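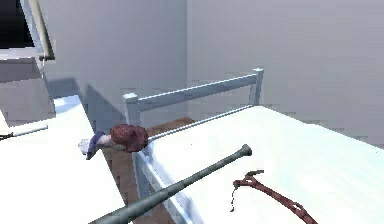
Clinum tabletop pack for Plukovlow -- 3 stars, would be 4 without the grip release bug

Quick one, I'm typing this while a batch runs. We bought the Clinum pack (rooms, furniture, mixed props) to practise pick and place for a home care robot in simulation before anybody lets it near a real bedside. $479 for the licence. Dutico do a similar pack for $200 but last I looked the prop list was tiny.

The good. Rooms load fast, the clutter is properly awkward, and the colours are decent enough. Beds beside tables, long things lying across surfaces, little stuff near the edges. My planner hated it, which is what I paid for.

Now the fault. When the arm lets go of anything long and thin, every so often the prop stays attached to the gripper for a few steps after the release comand. Controller says open. Log says open. Prop follows the wrist anyway, then drops wherever the arm happens to be by then. I ran 696 releases overnight and got 33 of these. Chunky props never did it for me, only sticks and rods and the like.

It took me ages to catch. The success check only looks at where things are when the episode ends, so a prop dragged across the table and dumped near its target still gets a pass. Watch the replays. Don't trust the summary. 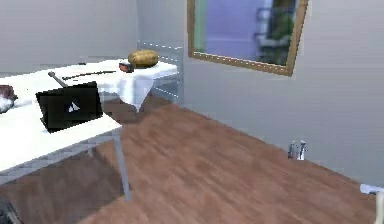

Why I'm cranky about it: Yesenia Restrepo on our team had already tuned the retreat move on those numbers. Faster retreat, fewer timeouts, lovely graph. Then we put the same settings on the Ayala arm in the lab and it pulled away before the fingers had cleared. Took a rod with it and whacked the guard. No one hurt, everybody was behind the line, but we hit the e-stop and lost the afternoon. Retreat is back to the slow setting now with a finger position check in front of it.

Support was alright. Nidia Sánchez answered within the day, asked for logs, reproduced it, said it's the attach constraint not clearing when two contacts break on the same step. Fix was meant to land in October. Still waiting.

Workaround if you're stuck with it -- hold the arm still for a few steps after release, then check the prop's moving on its own before you retreat. Slows everything down but I've had no draggers since.

Other gripes: docs are thin, the install script falls over if there's a space in your folder name, and the licence key emial went to junk.

Would I buy it again? Yeah, probably, once it's patched. Will update the stars if they fix it.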